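Boards > Around the House > Floors and Stairs
Last updated: October, 4:12 pm
Filed under: squeaks, subfloor, old houses

Squeaky hallway floor, carpet staying down

drorholm_dad
Hallway upstairs squeaks in 3 spots, worst one right outside the baby's room. House is from the fifties, plank subfloor, carpet over pad. There is no way to get at it from below without opening the kitchen ceiling. I don't want to pull the carpet. Has anyone used the breakaway screws that go in through the pile?

flevine
I used them in our last house. Find the joist first or you're wasting screws. I went through a box of 200 on one hallway and two bedrooms, and maybe a third of those missed because I trusted the stud finder through the pad. It was no good. Probe with a thin finish nail.

C. Rafferty
I'd pull the carpet back. It's a hallway, so you're talking one long edge and a doorway. Unhook it from the tack strip, fold it over, put regular deck screws in where you can see the old nails, and kick it back on. You get the whole run done in an afternoon.

flevine
He said he doesn't want to pull it. And if the carpet is old the backing can tear when you restretch it. Mine did.

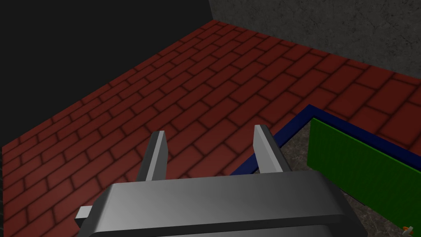
What spacing are the joists likely to be in a house that age?

Sixteen inches on center is the usual, but measure between two you've confirmed before you count on it. Additions and stair openings often differ.

C. Rafferty
Backing tears if you yank it. Go slow from the corner. Conall here, by the way, I post under the same name on the plumbing board.

gilletti_88
Paid a guy $121 to do ours with the breakaway kind. Quiet for one winter, then one spot came back when the heat went on. The rest are still fine.

drorholm_dad
Thanks all. Going to try the nail probe tonight and do the spot by the door first. If it comes back I'll fold the carpet like Conall says.

flevine
Vacuum first and part the pile with your fingers, otherwise the screw grabs a loop.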